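Zippered Pouches: What to Use Them For, and How to Pack Them

2022-09-30

The supply shelf in the Uvbridge workroom has been restocked, and this time most of it is cloth pouches. We ordered 293 of them from Falari in the plain cream canvas, unprinted, in the long rectangular shape with a zipper. Members can pick up two each at the front desk. Extra pouches are 45 cents apiece, cash or card.

The last batch came in April and went faster than we had planned for. A lot of people asked for more, mostly for pens and sewing supplies, and a few asked how to keep the pouches from turning into a jumble after a week. The notes below come from the short packing session we held at Pilkington Hall.

Start with the pouch empty. Open the zipper all the way, turn the pouch inside out, and shake it over a trash can. Thread ends and pencil shavings collect in the corners and work their way into the zipper teeth. Turn it right side out again and push the corners square with a finger.

Set the pouch down on a flat table with the long side toward you. It is easier to load that way than held in one hand, and you can see what is already in there before you add more.

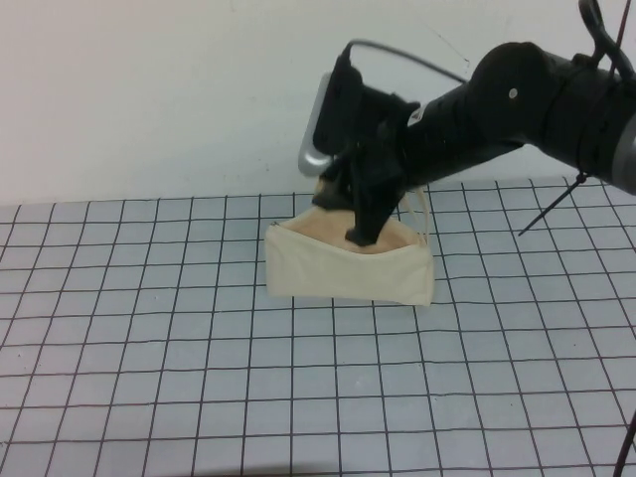 Long items go in first, along the bottom – pencils, a folded ruler, knitting needles if they are short enough. Put all the points facing the same end. Small loose things such as clips, buttons, and erasers should go in a little tin or a paper envelope before they go in the pouch. If you drop them in on their own they will end up under everything else.

Soft items go on top. A folded cloth or a small skein of yarn keeps the rest from sliding when the pouch is carried upright in a bag. Stop when the zipper still closes without being pulled. If you have to squeeze the sides together to shut it, take something out.

A sticking zipper can usually be fixed with a plain graphite pencil. Rub the tip along both rows of teeth and run the slider back and forth a few times. Wipe off the extra before you put anything light-colored inside.

For washing, use cold water and leave the zipper open. Dry the pouch flat. Canvas can shrink in a hot dryer, and a shrunken pouch pulls at the zipper tape and leaves it wavy.

Labels are still available from the Jollmont box on the lower shelf. The iron-on kind holds better than the stickers, which tend to come off canvas. Please return the marker pens to the box when you finish with them.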